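Lodirdale Flood Stories – README for the oral history collection

Recorded and transcribed by Aurora Quintela and Martim Arruda

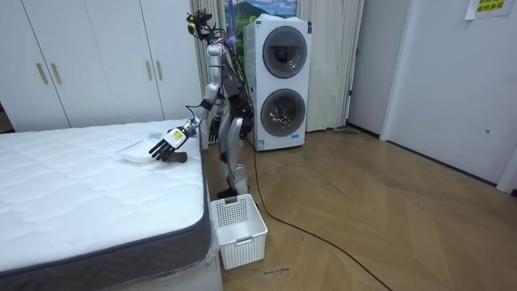 A bare mattress, a white tray and a humanoid robot beside a stacked washer and dryer.

Welcome, and thank you for taking the time to read this before opening the folders! It will save you some hunting around, I promise.

What this collection holds

These are the recorded memories of people who lived through the November flood in Lodirdale, when the Pendari came over its banks a little before four in the morning and went through the lower streets, the school and most of Bundgaard Road. There are 192 interviews, given by 227 people in all (quite a few couples and families wanted to sit down together, and we were glad to let them). Most run about 13 minutes, though one gentleman from the feed store talked until suppertime and we kept every bit of it.

How the folders are arranged

audio – the recordings, one file per interview
transcripts – plain text, with the same number as the matching recording
places – a list of streets and buildings, with the old names people still use
notes – our own scribbles on background, spellings and who is related to whom

The numbering follows the order in which we recorded, so neighbors aren't always next to each other. If you are after one part of town, start with the places list. People say "the Wedach" for the old mill long after it became apartments, and the list will help you with that sort of thing.

About the transcripts

Martim typed the first drafts and I went over them with headphones on. We left in the pauses, the repeated words and the places where someone changed their mind about what time it was. Accounts of the night don't always agree, especially about when the footbridge went, and we haven't tried to settle it. Where a word couldn't be made out you'll find [unclear].

Version 3 fixes a batch of misspelled family names and adds the interviews from the Wednesday evenings at the library. Please use it in place of anything you downloaded earlier.

Using the stories

Teachers, students, family historians and plain curious people are all welcome. Please quote folks fairly and give the interview number. Some speakers asked to go by first name only, so don't try to fill in the rest. For a film, a play or anything sold, write to us first and we'll pass your request along to the family.

Still to do

Tidy the Bundgaard Road entries in the places list
Add the two recordings with the bad hum, if Martim can clean them up
Match the school bus route to the old map

– Aurora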